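Wrist camera drifts out of alignment with gripper, three-finger cell

Forum: Cell Setup and Maintenance
Started by lidis_cell2

lidis_cell2
Posted 21 August 2022

Small tabletop cell in Saltville, one arm, three-finger adaptive gripper, camera at the wrist. Parts are handheld plastic housings presented back side up on a printed sheet. The hand-eye calibration holds after I run it, then grasp centers start landing off to one side. Last week I logged an offset of 7 mm at the worst point. Rerunning the calibration clears it. The drift comes back within a couple of shifts.

Already checked: arm mastering, tool flange bolts, table anchors. All good. Controller reports no faults. What would you look at next?

k_moradi
Camera bracket. Put a dial indicator on it and push by hand. If the needle doesn't return to zero, stop there and fix that before anything else.

Also, which tool frame are you calibrating against, the flange or the fingertip center?

lidis_cell2
Fingertip center. Indicator returns to zero within what I can read.

Sandhu_A
Then don't calibrate against the fingertip center. On an adaptive hand that point moves with finger wear and linkage play. Calibrate camera to flange, store it, and treat the fingertip center as a separate offset you measure with a pin gauge. Right now you have two errors in one number and you can't tell which one is moving.

k_moradi
Disagree in part. Separating them is good practice, but it doesn't explain a drift inside two shifts. Fingers don't wear that fast on plastic housings. My money is on the finger base screws. We had a Mallov hand where all of them were under spec from delivery. Torque them cold, run 26 cycles, torque again. If any screw takes more than a few degrees the second time, you've found it.

Sandhu_A
Fine, but do the screws with the hand off the arm. Torquing in place loads the wrist joint and you will end up remastering.

k_moradi
Never had to remaster for that. Support the palm from below and it's a non-issue.

luana_d
Look at the cable too. If it is tied to the bracket with no slack loop, it pulls every time joint 6 goes past about 73 degrees. The dial test won't show it because you did it at home position. Repeat the test with the wrist rotated.

lidis_cell2
Repeated with the wrist rotated. Needle moves and does not come all the way back. So the bracket is taking a side load. I have moved the tie point back to the forearm and left a loop.

Screws: I did them in place with the palm supported. Two on the lower left finger took a further turn on the second pass. Thread locker on order.

Split the calibration the way Sandhu_A described. Camera to flange used 9 poses.

luana_d
9 is thin. It will solve, but tilt is poorly constrained if most of the poses look straight down. Add some with the wrist tipped both ways, then compare the residuals.

Sandhu_A
Agreed on tilt. And log the fingertip offset at the start of each shift so you have a trend to look at.

k_moradi
Is the printed sheet giving you trouble in segmentation? A busy background could shift the detected center and look like drift.

lidis_cell2
Detection is on the housing outline, and the center repeats fine with the arm parked, so I don't think so. Will add the tilted poses on Monday and post residuals. Wrist view of the fingers at the housing, for reference: 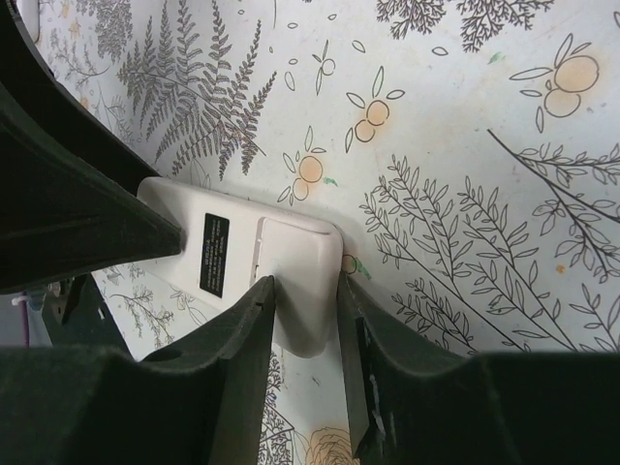

Soudabeh Rashti
Mark the finger base screws with a paint line across head and body when you apply the thread locker. A glance at shift change will tell you if one has turned, and you can leave the torque wrench for the monthly check.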